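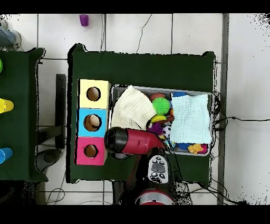
*The green table, with the three boxes and the white tray.*

**Progress report to the Lerkiton Fund**
Project: The investiture of the princes of Belmonte, sources and objects
Feb 15, 2022

Dear members of the board,

This report covers the work done since our last letter in November. The project is going forward in most parts, but one part is late, and I explain this under "Delays".

## Sources

The main source remains the ceremony book in the archive of Clavent. It has 1,168 pages, written by several hands, and it describes 12 investitures. All pages are now photographed. The transcription is finished up to the ninth investiture. The handwriting of the tenth is difficult, and there we go slower than planned.

A question from your last letter was whether the book tells when the prince received the ring. In the older ceremonies the ring is given before the oath, while the prince is still standing. From the fifth investiture it comes after the oath, when he is already seated. The book gives no explanation for the change. We have compared the passage with the letters of the chancellor, who complains that the ring was too large and fell on the step, but he writes about another occasion, so I would not like to build much on it.

The sword is a separate problem. The book always speaks of "the swords", and the inventory of Drodport has only one. We think that a second one was borrowed from the cathedral for the day and went back there in the evening. There is a receipt for one such loan, and we are looking for others.

## Objects

The list of objects has now 181 entries. It includes the pieces which exist still and those which are known only from inventories. Many entries are small things: cushions, cords, a case for the seal, the cover of the reading desk. They were counted by the treasury every year and we found it right to keep them in the list.

The two crowns are described in full. For the older one we have corrected the date in the former catalogue, which had confused the crown with its travelling case.
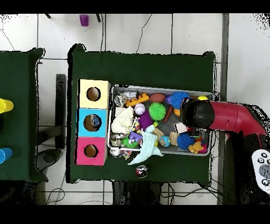 The order of the entries was the subject of a long discussion. At first we wanted to follow the date of each object, but many dates are uncertain, and a reader who looks for the mantle does not want to search in three places. The list is therefore divided by the moment of the ceremony — procession, oath, enthronement. In the printed guide each part will have its own colour on the edge of the page. We propose pale yellow, light blue and pink, the same as the three stacked cubes at the left of the table, and in the same order from top to bottom. The printer in Drodport must still confirm that the yellow remains visible on cream paper.

## Delays

The translation of the oaths is late. The Latin text was ready before winter, but the two versions in the local language do not agree in the sentence about the rights of the towns. One says "shall keep", the other "shall hear". This is a considerable difference, and I ask for your patience until the older version is checked again in Clavent. The reading room there is open only in the mornings at present.

## Money

The costs for photography were lower than in the plan. We would like to use the rest for travel to Clavent, if the board agrees. No other change to the budget is requested.

## Next steps

- finish the transcription of the last three investitures
- check the oath text in Clavent
- send the first part of the guide, the procession, to the board for reading
- ask the cathedral for its loan receipts

A sample of the transcription, with the passage about the ring, is attached to this report.

With kind regards,
The project office, Belmonte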